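September, almost midnight

Quick one, I have to be up at 5. Or I should be. We'll see.

Back from Rudau since yesterday evening and the bags are still in the hall, one of them leaking something that I hope is shampoo. Walked to the store for milk and bread and forgot the bread. Then went back for bread and it was closed.

Want to get the walk down before it goes fuzzy. Already mixing up the second and third day.

Day one – bus up from Gesia, sick by the second set of bends, got off a stop early on purpose and called it a warm-up. Path starts behind the church, straight up through hazelnuts, no mercy at all. Almost 1000 meters of climb before lunch and I had packed like an idiot. Two books. TWO. Read four pages of one. Rain from noon, the fine kind that you don't bother putting a jacket on for and then you're soaked to the underwear. Slept badly at the first hut, man in the bunk below talking numbers in his sleep.

Day two – the good one. Woke up and the whole valley was gone, just cloud lying there flat as milk, and the tops sticking out. Stood outside in my socks with coffee. Wet socks the rest of the day, worth it. Over the pass at 2000 meters and a bit, sign says so anyway, and the wind up there took my hat. Saw it go. It went for a long time. Blue one from the lake trip, I've had it forever and I was more upset than I let on. Ate the last of the cheese behind a rock with my back to all of it.

Then down the long side to Skudden, knees shouting. The lake there is smaller than on the map and much darker. Put my feet in and counted to ten and got to six. Sheep everywhere, one followed us for a good half hour and we were both a little hurt when it found someone better.

Skudden hut is the one I'd go back to. Soup, then more soup. Dumplings in it the second time. A stove you can hang things over, and a woman running it who hit my hand with a spoon when I reached for the bread before grace. Loved her. Bunks are short, my feet stuck out in the cold all night and I still slept nine hours.
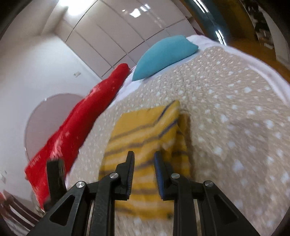 Day three was supposed to be easy and I got us lost. My fault, I'll say it here if no where else. I was sure the red marks went left at the barn. They do go left at the barn, but it's a different barn. We did 3 hours in the wrong valley, very pretty valley, and then had to come back up out of it with no water left. Not much talking. I said sorry on the way up and again at the top and then we shared the squashed plum cake and it was okay again. Mostly okay. There was a bit of silence on the bus.

Things to remember for next time:
tape for heels BEFORE the blister
no books
the good socks, both pairs
cash, the hut doesn't take cards, I knew that, I read that in June
hat with a string

Money – 175 for everything, with the buses and all the soup. Less than the weekend in the city last spring, and I didn't have to look at a single museum. Wrote it on the back of the ticket and now the ticket's in the wash I think.

Stopped at the Assefa on the way back through Gesia, the little coffee place by the station with the bad chairs. Had two of the cardamom buns and then bought another for the train and ate that on the platform. They've put up the price again. Still the best thing in that whole town, sorry Gesia.

What I keep thinking about is how fast it wears off. Yesterday at this time my legs were humming and I was so sure I'd do things differently now, get up early, less phone, walk to work along the river. Today I snoozed the alarm four times and took the tram two stops. Two stops! The driver looked at my blister shoes (ok, sandals) and I felt seen.

But the left knee is better than I feared, just stiff on stairs. And I didnt think about the job thing for three whole days, not once until the bus came back into signal and everything buzzed at the same time. Have to answer them by the end of the month. Leaning no. Was leaning yes before the walk, so who knows what I'd lean after a week up there.

Call mom tomorrow. Return the borrowed poles, wipe them first, the left one is all mud. Look for a blue hat, or maybe don't, maybe a green one.

Laundry's still going and I can't stay up for it. Bed.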